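Inside Skenico's planning stack: an interview with the manipulation lead
May 15, 2019

Skenico maintains Nonarura, a motion planner for mobile manipulators, and tests it nightly in simulation before anything reaches a robot. We spoke to the engineer who leads the manipulation side. The conversation began with doors.

"A door is a one-degree-of-freedom mechanism bolted to a wall, and the planner has to respect that," the lead said. "If the commanded path leaves the arc by a few millimetres, either the gripper slips or the joint torques climb. Position control alone will not cope."

The team's answer is an impedance controller that is stiff along the direction of travel and soft across it. The arc itself is estimated online from wrist poses. The planner is not given the hinge position.

"We had it in the scene file, so of course we used it at first. Everything passed. Then we took it away and 844 of 2,763 runs failed the same night."

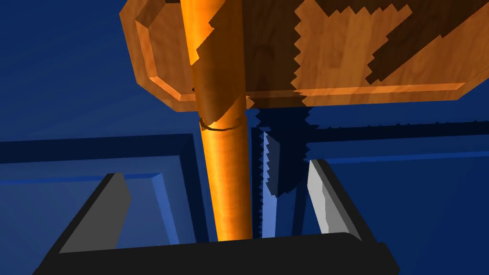 Most of those failures were traced to the estimator starting too early, while the fingers were still closing. It now waits for contact force to settle, with a timeout of 106 control cycles. The lead described the timeout as tuned by hand and expects it to be replaced.

Perception is kept separate. A module called Asamoah segments the wrist and head camera streams and passes candidate grasp axes to the planner. Hard shadow edges in the renderer were a regular source of false boundaries.

"A shadow crossing a cylinder looks like two short cylinders if you only trust intensity. We weight depth more heavily now. It costs frame time, and I would still rather pay it."

Whole-body planning is the current subject. With both arms mounted on a mobile base, holding a lever with one gripper limits where the base can go, and the free arm must stay clear of anything beside the opening. Nonarura treats the held handle as a closed kinematic chain and samples base poses first.

"Sampling arms first gave us lovely arm postures and nowhere to put the base."

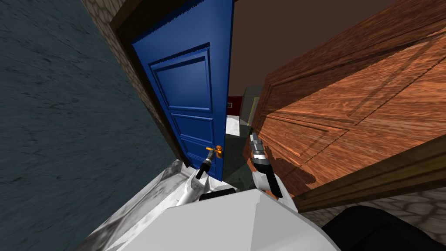

Tooling and what comes next

Runs are replayed in Skutport, the in-house log viewer, which aligns joint states, contact forces and camera images on one clock. The nightly suite stands at 97 scenarios. The lead wants fewer, with wider variation in friction and handle height, and plans to freeze the planner interface in January.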